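What do people really drink while they revise?
Project report, second term
Group: Siwan Prothero, Cathal Foley, Lama Hamdan

I'll start with how we ended up with this topic, as our tutor asked for that twice. Cathal wanted to do sleep. Lama wanted to do phones. I had a headache and a can of something fizzy in my hand, and by the end of the meeting we were doing drinks. So there you go!

The question we settled on was simple enough: what do students at our college drink during revision, and do they think it helps? We didn't try to find out whether it really does help, as that would need a lab and a lot more patience than the three of us have between us.

We made a short questionnaire with 13 questions and gave it out in the library and in the Dornby building over two weeks in May. We were hoping for 80 replies and got 106, mostly thanks to Lama, who is not shy. Siwan (me) typed them all up, which took two evenings and a fair bit of moaning.

We also asked six people to keep a drinks diary for a week. They wrote down what they had, when they had it and how awake they felt an hour later, on a scale we made up ourselves.
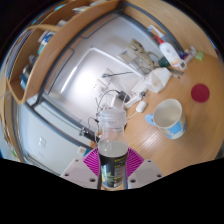 Figure 1. A small plastic bottle with a black label, with a cloudy liquid inside.

The first thing we noticed was how many people forgot about water. On the questionnaire hardly anyone put it down as a revision drink, but it was all over the diaries. I think people read the word "drink" and went straight to coffee or energy drinks — our fault, really, and we should have worded it better. Cathal did say this at the time and I would like that noted on his behalf.

Tea beat coffee in the afternoon but lost badly in the morning. After eight in the evening it was a right mixture: squash, hot chocolate, cola, and one person who wrote "soup" every single night. We argued over soup for most of a lunch break and in the end put it under Other.

Iestyn Penry was one of our diary keepers and his was easily the best. He wrote down everything, even half a cup he'd let go cold.
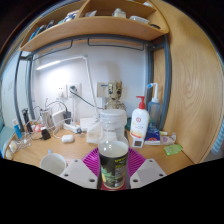 The awake scale was the weak bit of the project. One person's four was another person's two, and Iestyn used halves, so in the end we only compared each person with themselves. Done that way, people mostly felt brighter after any drink at all if they'd got up and walked somewhere to fetch it. We can't say if that was the walk or the drink, and I'd love to split the two if we did this again (same drink, one lot delivered to the desk, one lot fetched).

Price came up far more than we expected. Plenty of people said they bring something from home because the machine in the Dornby building costs too much, and a few said they just go without.

Things we would change: fewer questions, a proper scale, and a line saying that water counts. We'd also start before the exams, when people are a bit less grumpy about being handed a form.

Thanks to Cormac Carroll for letting us leave the box of forms on his desk.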